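Splitting the task did more than adding data

I spent most of August on one question: why our two-arm policy could do every part of the assembly task on its own and still fail when we asked for the whole thing. I promised Shadi Harb a write-up, so I'm putting it on the blog where I can find it again.

The task is putting tubular legs into a white plastic base. The legs go into round sockets at the corners. One arm holds the base still and the other brings the leg in. People do this without thinking, and that made me underestimate it. The base is light and slides on the cloth as soon as the leg touches the socket off center, and then the pose estimate from two seconds ago is useless.

Our first approach was a single policy trained end to end, which we called Trindurer. It took the head camera and the joint positions and produced actions for both arms. We collected up to 2,000 demonstrations for it by teleoperation. Training curves looked fine. On the robot it would seat the first leg and then start mixing up the stages, reaching for a new leg while the holding arm was still closing, or going back to a socket that was already filled.

I think the reason is plain enough. A base with one leg in it looks a lot like a base with two, especially when an arm is blocking part of the view. The policy had no memory of what it had done, so it guessed.

The second version, Skakberg, keeps the same network but runs it under a small stage predictor. The predictor picks one of 6 stages and passes that to the policy as an extra input. It is also not allowed to change its mind for 12 control steps after a switch. That last rule is crude and I expected to drop it, but taking it out brought the mixing up straight back.

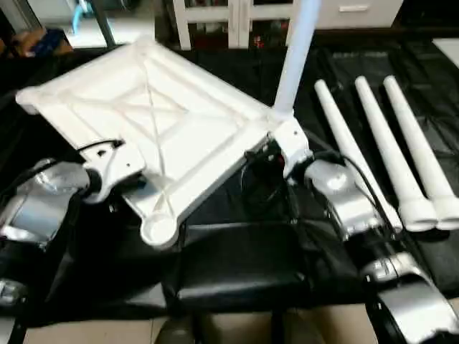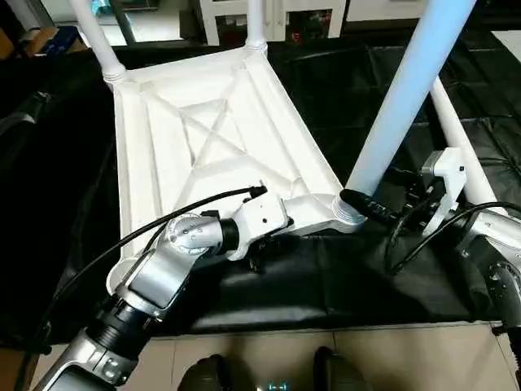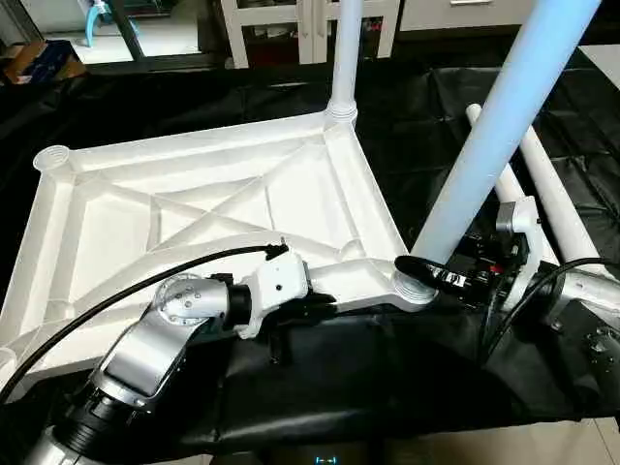 Two arms, white base, tubular legs, black cloth.

We compared the versions with the same starting layouts and the same time limit. Skakberg finished the full sequence far more often, and it did so with the demonstrations we already had. I had been planning another round of collection before this, and I'm glad I held off.

What it did not fix is the holding arm. If the grip on the base is poor, the stage predictor happily moves on and the insertion fails a few seconds later. We tried 3 ways of detecting a bad grip. Motor current was too noisy. A classifier on the camera image worked until the lighting changed. Comparing the commanded and measured gripper width was the best of them, and it's what we run now – it misses grips that are firm but in the wrong place.

The labels for the stages were done by hand. It was dull work, and two people labeling the same run often disagreed on where "align" ends and "insert" begins. I settled it by using first contact as the boundary, read from the wrist torque. I don't know yet how much that choice matters.

Next I want to try a different base with the sockets closer together. The code is still in the Randside branch and needs cleaning up before anyone else tries to run it.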